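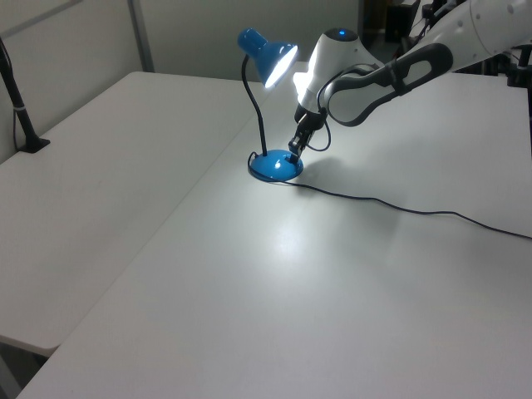

A good light for the dark months

It gets dark so early in December, doesn't it? By the time most of us in Nemthorpe have cleared away supper and sat down with the mending, the crossword or the holiday cards, the ceiling light just isn't up to the job. So this month's home corner is all about the humble desk lamp, and I hope you'll bear with me, because I have grown very fond of them.

My favorite kind is still the old gooseneck, with a nice round base, a thin bendy neck and a cone-shaped shade you can point wherever you please. I like a cheerful color too. A glossy blue one on a white table makes me want to sit down and get something done, even when the something is a pile of bills!

If you're right-handed, try the lamp on your left, so your hand doesn't throw a shadow over the page (lefties, do the reverse). Bring the shade down lower than you think you need and tip it away from your eyes. On a white tabletop you may get a bright patch of glare, and a sheet of dark paper or a plain placemat under your work will soften it very nicely. Then there is the cord, which always seems to want to wander right across the table. Let it drop off the back edge if you possibly can – mine once took a full cup of tea with it, and I'm still finding stains.

Please do dust the shade and the base now and again. Unplug the lamp first, let it cool, and use a soft dry cloth. You'd be surprised how much brighter your evenings feel afterward.

Now for the news part. Our lamp swap is back at the Werkthorpe reading room, from 2 in the afternoon until the tea urn runs dry. Bring a working desk or table lamp you no longer need and take home one that suits you better. If you have nothing to swap, come anyway, as there are always a few extras looking for a good home – last year I went in with one lamp and came out with two, so do watch yourself. We'll have spare bulbs on the side table, and Tannous Bakery is kindly sending over a tray of 90 almond cookies, so please don't eat a big lunch.

Lamps with frayed cords or cracked plugs can't go on the swap table, I'm afraid, but there will be a box by the door for recycling those.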